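Planning a first arm and gripper for a small workshop: where should the money go?

Posted in Equipment and Budgets
Asked by Nizar Ghanem

Hi all, long time reader and finally posting because we got the green light (yay!). I help run the Fanora community workshop and we've been given enough to set up one small robot cell. One arm, one gripper, a bench for it to live on, and whatever is left over for the boring stuff. We want it to pick up parts, sort them and maybe tend a small machine down the track. Mostly though it's for members to learn on, from high school kids to retired fitters.

I've been going round in circles on three things and would love to hear from people who have already spent the money.

First, the gripper. I'd pretty much settled on a two-finger one with an opening of 100 mm because it seems like the sensible all-rounder, but a mate reckons suction would be cheaper and easier to look after. Our parts are a mixed bag: bits of dowel and tube, small boxes, the odd bracket.

Second, do I buy the arm first and practise, or do a chunk of the work in simulation before ordering anything? I've started playing with a simulator at home in the evenings and I'm completely hooked, but I can't tell if I'm planning or just having fun.

Third, what do people forget to budget for? I've got the arm, the gripper, the bench and a laptop in my spreadsheet and that feels suspiciously short.

Quotes need to be in by the end of April. Thanks heaps in advance!

Albertina Morais

Oh, congratulations! This is such a good problem to have. I set up the teaching cell at Abreu and would happily do it all again, so here's a big brain dump.

Go with the two-finger gripper. Suction is lovely on flat, clean, smooth things, and your boxes would be fine, but dowel and tube are a pain with a flat cup, and then you're buying special cups and a pump or a compressor and someone has to listen to it all day. Fingers will do the boxes as well. One thing to check before you sign off on that 100 mm though: look at how the fingers move. Some slide straight in and out, and some are on linkages that swing. The swinging kind can reach past its pads at some openings, so the tips move up or down a bit as they close, and if you're picking thin stuff off a bench you have to allow for that. It's no drama once you know. Ask the supplier for the 3D model and measure it yourself at fully open, half open and closed.

Also ask how wide the whole hand is when it's open, outside to outside. I only looked at the gap in the middle! Ours could easily take the part, but the knuckles hit the side of the bin we'd built for it. We rebuilt the bin, which was only plywood and an afternoon, but if it had been a proper steel fixture I'd have cried.

On simulating first: yes, yes, yes, and you're allowed to have fun. You don't need it to be pretty. Put in the arm, the gripper, the bench at its real height, any wall or cupboard that's close by, and a few stand-in parts of the right size. We tried four bench layouts that way before we cut any timber, and the one I'd been sure about was the worst of the lot. I give stand-in parts loud colours so I can spot them straight away, and if it's a long part I put bands along it so I can tell how far along I'm grabbing.

If your simulator lets you, put a virtual camera on the wrist and have a look from there. You find out pretty quickly how much of the view your own gripper takes up, and that helps you decide whether a wrist camera is worth paying for or if you'd be better off with one mounted overhead. We ended up with both, but I'd have bought the overhead one first.

For the forgotten costs, from my own spreadsheet:

Spare finger pads. They wear, and learners are hard on them.
Mounting plate between arm and gripper. Check that the bolt pattern matches, and if it doesn't, get the adapter in the same quote.
Cable clips and sleeves, more than you think.
A heavy base. Our first bench wobbled whenever the arm stopped quickly.
Guarding or a scanner, depending on what your risk assessment says. Do the assessment before the quotes go out, as it can change the layout.
Someone's time to train the members.

I kept roughly 5 percent aside for bits and pieces and used every cent by the second month. I'd keep more next time.

Have fun with it, and please post the layout when you've got one!

Levente Bozsik

suction. we run 6 cups on ours and never touch them. but we only do boxes so take that with a grain of salt

agree about the heavy bench

Amândio Calado

Mostly backing up Albertina, with a couple of things to add.

Work out your payload with the gripper included. The arm's rating is for everything hanging off the end of it, so gripper, adapter, camera, cables and the part. People quote the number off the brochure, bolt on a hand that eats half of it and wonder why the arm faults out when it's stretched. Write down your heaviest part, add the hand, then leave some headroom. Same goes for reach: measure to the fingertips.

Ask each supplier what's in the box as well. When we got quotes from Ganetel and Welance, one had the software licence and the stop button in the price and the other listed them as extras, so the cheaper quote wasn't cheaper by the time we'd evened them up. I made a sheet with one line per item and got both to fill it in. Took them a day or two and saved us a lot of back and forth.

And keep going with the simulator! I still do mine first, every time. Long parts are the ones I'd practise on, as they like to sit at awkward angles, and you want to find out early if a finger is going to clip one on the way down. I've put one of my own from the wrist view at the bottom, fingers open, long part off to the left.

Happy to share the quote sheet if you want it, just message me.

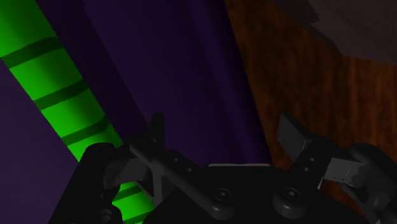 Wrist view in the simulator, with the banded green rod passing behind the left finger.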